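Pesquisar nesta lista
Ordenar por data | autor | assunto

Assunto: Re: Antiga estação de quarentena de Hakgate — consulta sobre os registos
De: Delwyn Costigan
Para: lista Património Edificado

Exmos. Senhores,

Em resposta à mensagem do Dr. Paora Brunton, que abaixo se transcreve na parte relevante:

> Solicito confirmação da data em que o pavilhão norte deixou
> de receber passageiros e passou a servir de escola. A placa
> colocada à entrada não coincide com o roteiro municipal de
> Fladton.
> Paora Brunton

O arquivo conserva 2,117 fichas de entrada, das quais 300 dizem respeito ao pavilhão norte. A última foi assinada pelo médico residente, Rawiri Harawira, num mês de fevereiro; o ano encontra-se rasurado. O livro de obras regista, algumas páginas adiante, a abertura de duas janelas na antiga sala de desinfeção e a compra de carteiras escolares. Parece-nos, pois, que a placa assinala a cedência do edifício e o roteiro, o início das aulas.

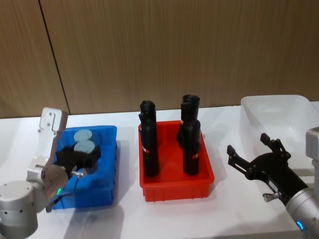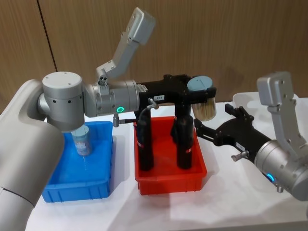
Quanto à autoria do projeto, mantém-se a atribuição a Bevan Grimshaw, embora as plantas do piso superior tragam outra assinatura, ainda por identificar. O alpendre virado ao rio Pai é posterior e não consta de nenhum dos desenhos originais. Agradecemos a quem possua fotografias da fachada anteriores à sua construção que contacte este serviço.

A consulta presencial das fichas faz-se aos sábados, a partir das 10 horas, mediante marcação. Os pedidos de reprodução devem ser dirigidos a Flynn Ormsby, na delegação de Nustum, com indicação da cota e do fim a que se destinam. As fichas clínicas permanecem reservadas.

Com os melhores cumprimentos,

Delwyn Costigan
Serviço de Arquivo Histórico de Hakgate

2 comentários | Partilhar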